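Okay, I've been promising a thread about the move to Plitumport for ages and I finally have a cup of tea and a free evening, so get comfortable. This is mostly about renting in a small town, and a bit about breakfast, and probably too much about the ferry.

Monday, August 15, 2022 was the day I signed the lease. I wrote it on the inside of a kitchen cabinet in pencil, which I'm sure I'm not allowed to do, so please don't tell the landlord.

The first thing I look for in any place is a table. I can live with a bad shower and a window that sticks, but I want a table I can eat at and spread my papers on. Pale wood for me, every time.
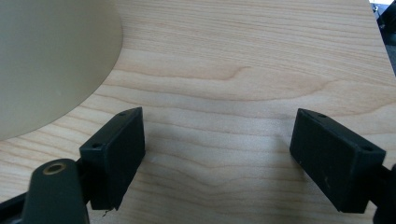
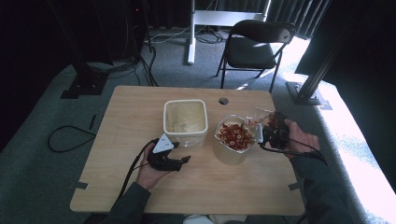 Anyway, the town! Plitumport is at the end of the bus line, past the grain silos, where the road gives up and turns into a parking lot with a view. The sign on the way in gives the population as 3547. I love that sign. I wave at it, which my sister thinks is a sad habit in a grown woman, but she lives in a city and has nothing to wave at.

I looked at two apartments. The other one was over in Trundska, across the water, and it was cheaper and had a bathtub. I still think about that bathtub. But the ferry stops early in the evening and I know myself – I would have missed it every other week and ended up sleeping on somebody's couch.

The rent here is 1050 a month with heat and water in, and electric on top. People back home gasp at that in both directions. Half of them say it's a steal and the other half say they'd want a sea view for that money. I do have a sea view if you stand on the edge of the tub-less shower and lean a little.

A few of you asked how I found it, and I wish I had a better story. I'd been checking all the big rental sites for months and getting nowhere. Then I stopped for a sandwich at the Fotemier, the bakery by the harbor, and there was an index card pinned up next to the lost cat notices. Blue ink, very nice handwriting, the phone number underlined. I called from the sidewalk with my mouth full.

So if you're looking in a small place, go and read the walls. Bakery, laundromat, library, the hardware store if they have a board by the door. A lot of landlords here are past seventy and have never put a listing online in their lives, and they'd much prefer to rent to a person who has already bought a loaf of bread in town.

Things I asked before I signed, because someone wanted the list and I did promise it: who shovels the steps, where the trash goes and on what day, whether the upstairs neighbors have a drum kit, how old the boiler is, and if I could paint. The answers were me, out back on Thursdays, no, very, and yes but please not dark red again.

I would have liked to hear more about the "again" but we were running short of time.

What I forgot to ask about was the wind. Oh my goodness, the wind. It comes in off the water in the afternoon and finds the gap under the front door and sings. It took me weeks to work out it was the door, I had been blaming the fridge and had even pulled the poor thing away from the wall and vacuumed behind it. I bought one of those long stuffed draft stoppers and now it only hums.

Winter was harder than I expected, I'll say that plainly for anyone who is dreaming about the coast in July. The bakery cuts its hours, the ice cream window is boarded up, and the bus goes down to a few runs a day. I read a great many library books and I learned to make soup out of nearly anything. By March I was talking to the seagulls in full sentences.

But then there were evenings when the whole harbor went pink and I'd stand there in my coat over my pajamas with the trash bag still in my hand. So I don't know. I wouldn't give those back.

The bus, for those thinking of doing the same: it's the 44, it leaves from outside the post office, and it takes about an hour to get to anything you'd call a mall. Bring a cushion if your back is anything like mine. The drivers are lovely and will wait if they see you running, though I try not to make a career of it.

For groceries there's the Sokol, which is really a corner store that has slowly eaten the two shops next to it, so you go down a step for dairy and up a step for canned goods. They stock one brand of everything and then, for no reason I've ever understood, a whole wall of mustard. If you want something special you write it in the notebook by the register and it comes in on the truck the next week, or a thing quite like it does. I asked for oat milk and got oats, and I have to say it was a kind thought.

I do all my big cooking on Sundays now, with the radio on and the window open a crack. I never did that when I lived ten minutes from forty restaurants. It's beans or a tray of vegetables mostly, and a cake if there's company coming. Company does come, too, more than it ever did before! I think people like having somewhere to get to at the end of a bus line.

Somebody asked if I get lonely. Sometimes, sure. I did in the city too, only there it was noisier. What helped was joining the Wednesday swim, even though I mostly stand in it up to my knees and hold people's towels afterward. You get to know folks pretty quickly when you're the one with the towels.

The lease is up for renewal soon and I've already told the landlord I'd like to stay. She said good, and then she asked me if I'd been writing in the cabinets.

More on the boiler another time, it needs its own thread. If you have questions about the ferry or the Trundska side, put them underneath and I'll get to them tomorrow after work.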